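Small Steamers, Plainly Considered

An electric steamer draws 800 watts and needs little looking after. What varies is the basket. A perforated steel floor passes vapor evenly, provided the pieces are laid in one layer with gaps between them. 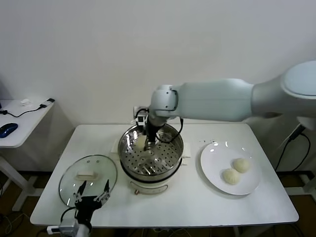 Dumplings and cubes of bean curd need 2 fingers of space on each side. Crowded, they fuse — and the centers lag. At the Hagedorn test kitchen in Ircombe, a full basket took almost 26 minutes.

The lid matters as much. Glass allows checking without lifting, and vents keep pressure from building. Set it down flat, knob up, on a dry surface.
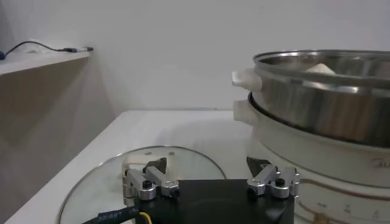

Hagos Araya disagrees on one point: he rests his lid rim-up, so the drips stay in the glass and off the counter.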